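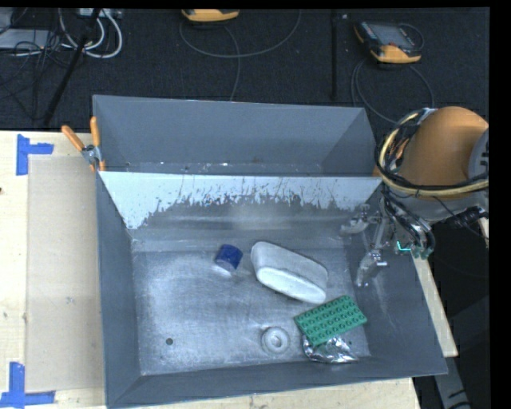 图4-1 料箱工位,夹爪空载,前格内有散件

4 料箱分拣工位:上电前后操作规程

适用:Mendach 工作台,固定式料箱,单臂夹爪。编写:Qistina Setiawan。修订 2019年6月17日。旧版作废,墙上贴的那份请自己撕掉。

分享 4 评论 4

4.1 开工前

1. 急停先按一遍。两只示教器都要试,不是只试手边那只。按下后状态页应显示红色,没变红就停工,报 Gunawan 线值班。
2. 示教器放回地毯上时屏幕朝上。线缆不要压在桌腿下面。
3. 检查料箱固定。左上角手夹咬住箱沿,手推箱体,不得晃动。晃就重夹,别拿胶带凑合。
4. 桌面蓝色胶带是定位标记。不许撕,不许挪。翘边了可以补贴,补完重做一次位置校验。
5. 后格保持无料。大件一律放前格。
6. 看箱底。碎屑多了先清,用刷子,不要用嘴吹。

注:箱壁和隔板上的划痕、掉漆不算故障。出现毛刺、卷边才报修。

4.2 放料

1. 机械臂退到待机位,使能关闭,再伸手。顺序不能反。
2. 散件轻放,不要抛。允许互相搭着,搭接本来就是测试内容。不允许高出箱沿。
3. 反光件(锡箔小袋之类)每批最多 4 件。再多视觉误检明显上升。
4. 灰色件和箱底颜色接近,容易漏检。圆环类尤其要注意,放完在屏幕上确认有框,没框就挪个位置再看。
5. 带凸点的积木板,斜着放可以,翻面也可以。登记表里写清楚朝向。
6. 前格底面的小孔不要堵。细小零件不进箱,掉进去很难掏。

小心:手在箱内时,另一人不得碰示教器。两人作业必须口头应答,点头不算。

4.3 试运行

1. 速度倍率先设 50%。完整跑一轮,人站在桌子外侧,手扶急停。
2. 看管线。黑色和米黄色那束绕在臂壳外侧,转腕时不得绷紧,不得蹭到箱沿。蹭到立即停,改路径,不要去掰管子。
3. 看夹爪手指。靠近隔板和右侧箱壁时要留间隙,最小值按 Ukis 参数表,不要自己估。
4. 没问题再升到 90%。100% 只在围栏关闭、无人在区内时使用,平时别碰。
5. 每升一档重新看一遍管线。这步老有人跳,请不要跳。

警告:夹爪失压后夹持物会掉落。不要在爪下接东西。不要用手去扶已夹起的工件。

4.4 卡料、误抓

1. 按急停。等臂完全静止。
2. 断气,泄压,看表归零。
3. 人从桌子左侧接近,不要从臂的下方钻。
4. 取出卡住的件。手指变形的话不要自行掰直,换备件。
5. 复位,回 50% 从头跑。不准直接续跑上一轮程序。
6. 填 Grurnska 记录本:时间、件名、卡在哪一侧。“卡了”两个字不算纪录。

4.5 收工

1. 臂回待机位,夹爪张开,空载。
2. 散件全部取出,按盒归位。前格不留料过夜。
3. 手夹不用松。下一班自己会检查,见 4.1 第 3 条。
4. 线缆理顺,过道不能有绊脚的。散在地毯上的细线归拢,该扎的扎,别和示教器线捆在一起。
5. 关气,关电,签字。

注:7月起本节并入总册,编号会变。引用时写标题,别写页吗。

评论(4)

匿名:4.3 的 50% 对新程序还是偏快吧?我们组第一轮都是单步走的。

Qistina Setiawan:新程序单步没问题,本节说的是已验收的程序。下版补一句。

夜班老郑:4.4 第 2 条,表归零以后还要等多久?以前师傅让等一会儿,手册没写。

二号台:“页吗”是页码吧。另外反光件限量那条,透明袋算不算?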